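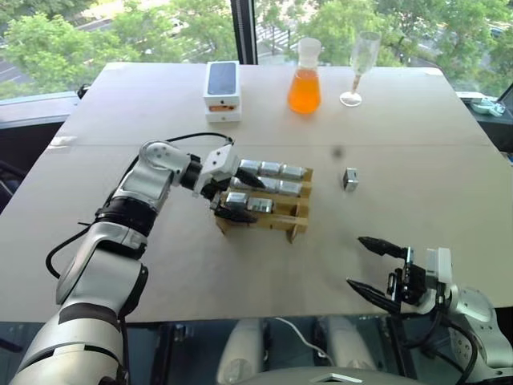

Le banc à deux bras côté fenêtre : huit blocs métalliques dans le rack, un dehors.

Fil sur le planificateur que j'utilise pour le rangement à deux bras. Je l'ai réécrit en janvier, il tourne en continu depuis et j'ai enfin des choses à en dire. 1/11

La tâche : un rack en bois à trois étages, des blocs métalliques brillants, une case libre sur la rangée de devant. Il faut prendre le bloc posé sur la table et le mettre dans la case. Deux bras, deux pinces à doigts longs. 2/11

L'ancienne version planifiait chaque bras séparément, puis vérifiait les collisions. Quand ça coinçait, elle relançait tout avec une autre graine. Sur 100 départs tirés au hasard, 40 finissaient en dépassement de temps. 3/11

Kamau (le nom du nouveau planificateur) traite les deux bras comme un seul système articulé. L'espace est plus gros, mais on ne perd plus de temps à produire des paires de trajectoires qui se croisent au-dessus du rack. Sur les mêmes départs, 5 échecs. 4/11

Le gain vient surtout de l'échantillonnage. Je tire d'abord la pose du bras qui tient ou cale le rack, puis celle du bras qui saisit, sous contrainte. Tirer les deux d'un coup donnait des poses valides mais inutilisables pour la suite. 5/11

Côté perception, le métal poli reste pénible. La profondeur a des trous sur les faces supérieures et les reflets de la fenêtre déplacent les bords. Je ne segmente plus les blocs dans le nuage de points : je détecte les contours en RGB et je recale un modèle CAO. Le module s'appelle Cevness. 6/11

Pour le rack, c'est plus simple. Le bois mat sort bien en profondeur, donc j'estime sa pose en premier et j'en déduis la position de toutes les cases. L'état « case occupée / case libre » est un petit classifieur sur une vignette par case. Entraîné sur 1000 vignettes, ça suffit. 7/11

Au fond de la table il y a deux boîtes de téléphone empilées, un erlenmeyer avec un liquide orange et une flûte vide. Le verre ne sort pas dans la carte de profondeur. Dans la scène de collision, je les déclare à la main sous forme de cylindres et d'un pavé, avec une marge large. Pas élégant, mais le planificateur n'envoie plus de coude par là. 8/11

Contrôle : impédance cartésienne sur les deux bras, raideur réduite dans l'axe d'insertion. Avec une raideur uniforme, le bloc se mettait de travers contre le montant et la pince forçait. Maintenant elle cède, et une petite recherche en spirale fait le reste. 9/11

Outillage : chaque essai est enregistré avec la graine, la scène de collision et la version du modèle. Je rejoue n'importe quel échec hors ligne avec Wanodon, notre visualiseur. C'est la partie qui m'a pris le plus de temps et je la referais en premier. 10/11

Reste à faire : la replanification quand un bloc glisse dans la pince (pour l'instant on repart de zéro) et l'estimation de pose quand un doigt masque une partie de la rangée du milieu. Le code du planificateur est sur le dépôt Villanueva, branche principale. La config des raideurs est dans un fichier à part, à adapter à vos bras avant de lancer quoi que ce soit. 11/11

18 mars 2022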